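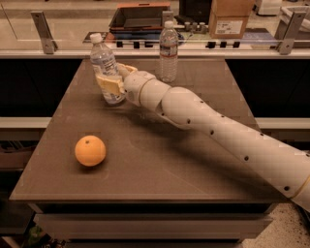

A clear plastic bottle held above a brown tabletop, with a second bottle and an orange nearby.

Flureo ends wet-lease flights out of Dadari

Regional carrier Flureo will stop using leased turboprops on its Dadari routes at the end of May, the airline told staff and airport users in a notice this week. The two aircraft, which came with crews from leasing company Dasanell, have flown the morning and evening rotations since last fall.

Flureo said its own crews will take over the schedule with aircraft returning from heavy maintenance. The number of daily departures stays at 8. The first flight of the day moves from 6:10 a.m. to 6:35 a.m., and the last arrival is now due at 9:50 p.m.

The change affects 51 employees. Most are Dasanell pilots, cabin crew and line mechanics, who will go back to that company's main base. Flureo is taking on 14 of the mechanics directly and has offered them the same shift pattern they have now.

Annelies Pichler, head of flight operations at Flureo, said the lease was always meant to cover one winter. "We had two airplanes in the hangar longer than planned and we needed lift," she said. "Both have now passed their acceptance flights, and the crews are current on type."

Inspectors had asked for extra corrosion checks around the landing gear bays of both airplanes. The work used up 320 labor hours more than the original estimate, and one aircraft waited several weeks for a replacement actuator.

Passengers with bookings after the changeover do not need to do anything unless they are on the first departure. Those customers will get a message with the new time and may switch to a later flight on the same day at no charge. Bag limits are unchanged.

The weekly service to Hứa is not part of the change. It remains suspended while the runway there is being resurfaced, and Flureo has not set a date for its return.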